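Baline colored bowls – frequently asked questions
Updated Sep 2, 2022 by Zuleica Leite

Which colors do you have?
The bowls come in green, blue and purple. You can buy one color or mix them as you like. Many families give one color to each child, and this stops a lot of small fights at breakfast.

Are all colors the same price?
Yes. The price depends only on the size.

How should I stack them after washing?
Let the bowls dry well before you put one inside another. If water stays between them, they can stick together. In this case do not pull with force – put the lower bowl in warm water for 2 minutes and turn the upper one slowly.

Can I stand them on a dish rack?
Yes, any flat rack is good. A small stack takes little space, and you can keep it at the side of the table until the next meal. 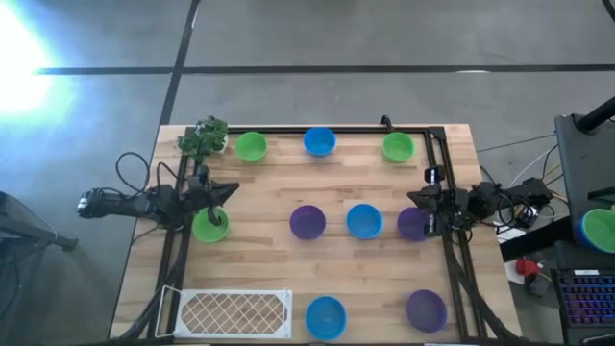
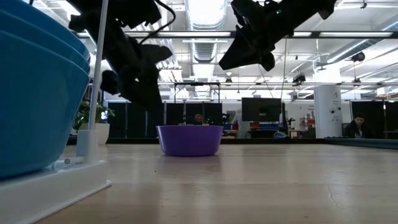
Bowls on the wooden table 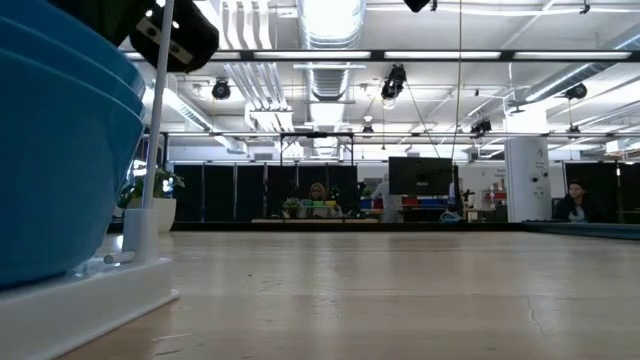

Is it better to sort by color or to mix?
We sort. Each color makes its own stack, and when somebody sets the table it goes faster. My colleague Ettore Marchetti mixes them at home and he is also happy, so please do as you prefer.

Will they scratch my table?
The base is smooth, but sand or dry crumbs under it can leave marks. Wipe the table first, and lift the bowl when you move it.

Can I order only one bowl?
Yes. Please write code 767 for the small size or 166 for the large size, and the color that you want.

Do you sell to schools and canteens?
Yes, up to 1000 pieces in one order. For larger quantities please write to Guido Dal Bello in our sales office. The next big delivery is in January.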